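## 6. When the grip slips (and other faults I'd like you to catch early)

Éabha wrote sections 1 to 5, so if you've got this far your Ekex pair is charged, paired and calibrated, and you know which hand is which. I've been asked to do the faults, mostly because I've caused most of them. Everything in this section was gone over again on 4/26/26, after the Corrigan bathroom job, where we had a dryer slide round in the jaws and lost a good chunk of takes before anyone spotted it.

The short version: the grippers log whatever the jaws think they're doing. If the object creeps inside the rubber, the jaw reading stays perfectly happy and the log says "held". You won't get a beep or a warning light. Fault code 3520 only comes up when the jaws close further than they should, and a hair dryer handle is thick enough that they never do. So you have to look.

### 6.1 Before you pick anything up

1. Unplug the appliance at the wall and keep the plug where you can see it. We never record with a live mains appliance in a bathroom, full stop. If the task sheet says "switch on", you mime it.

2. Wipe the rubber in both jaws with a dry cloth. Hand cream, shampoo and talc are the usual culprits (ask me how I know!).

3. Check your own cables. The gripper leads want enough slack to reach your full stretch, but they mustn't be under your feet.

> **Caution:** Dryer cord and gripper lead are both black and they love each other. Sort them out before you start, and don't try to do it with the jaws closed.

### 6.2 The slip check

Do this at the start of every session and again whenever you change object. It takes no time at all once you've the knack.

1. Open both jaws fully and close them once on nothing. You're listening for a clean stop. A gritty sound means go back and wipe again.

2. Take the object by its handle and get the handle right down into the rubber. I used to hold things by the tips since it felt neater, and that's exactly how you get a slow twist. For a dryer you want the barrel sitting clear above the jaws, and the cord coming out freely at the bottom with nothing pinching it.

3. Hold it upright and bring the other gripper in from the side, but don't touch the object yet. Stop there and have a good look at how the barrel lines up with the gripper body.
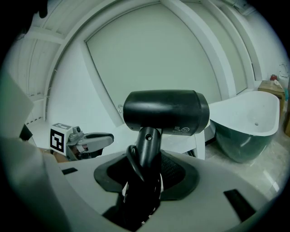
4. Tip your wrist over to the left, then to the right, then bring it back upright. If the barrel has turned at all against the gripper, you've got a slip. Put the object down and go to 6.3.

5. Nudge the barrel gently with the free gripper. Gently! Peadar gave it a proper clout in September and we were waiting on a new jaw from Flumwood for ages.

6. If it's still lined up, carry on and record.

### 6.3 If it has slipped

First thing, stop the recording. Don't regrip on the move and hope for the best, as the log can't tell a regrip from a slip and whoever's labelling it will curse you.

1. Lower the object onto something flat and dry, open the jaws, and step back from the basin.

2. Mark the take as bad in Gistimance. Use the "grip" reason and leave "other" alone, please. Anas has to read every single "other" by hand.

3. Set the grip force. It leaves the box at 50. For smooth round handles I go straight to 100 and I've not crushed a dryer yet, though I wouldn't try that on a shampoo bottle.

4. Repeat the whole slip check from the top. You need 3 clean passes in a row before you record again.

It's also worth checking how you're standing. When I get tired my elbows drop, the cord hangs down beside the gripper and its weight pulls on the handle all the time I'm reading the next line of the task sheet. 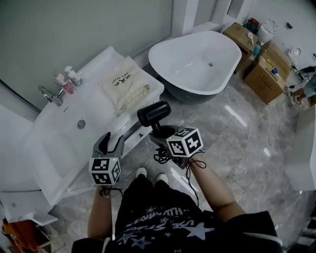
Elbows up, then, and give the cord a bit of help before each take if it's bunched. If your arms ache, take a break. I'd much sooner have a short session than a long one full of droopy grips.

> **Note:** The cube markers have to stay clean and facing outwards. If a cord hangs across one, the position will jump about in playback and it looks very like a slip. Check the marker before you blame the rubber.

### 6.4 When to give up and ring someone

Stop using the gripper altogether if:

- it slips again at 100 with clean, dry rubber
- the jaws don't open when you let go
- the gripper body gets wet, even a splash
- code 3520 shows with nothing in the jaws

Unplug it, put it back in its case with the jaws open, and ring Teresa. She'll want the last take number and the force setting, so jot them down before you power off. Spare rubber is in the lid pocket, and fitting it is covered in section 7.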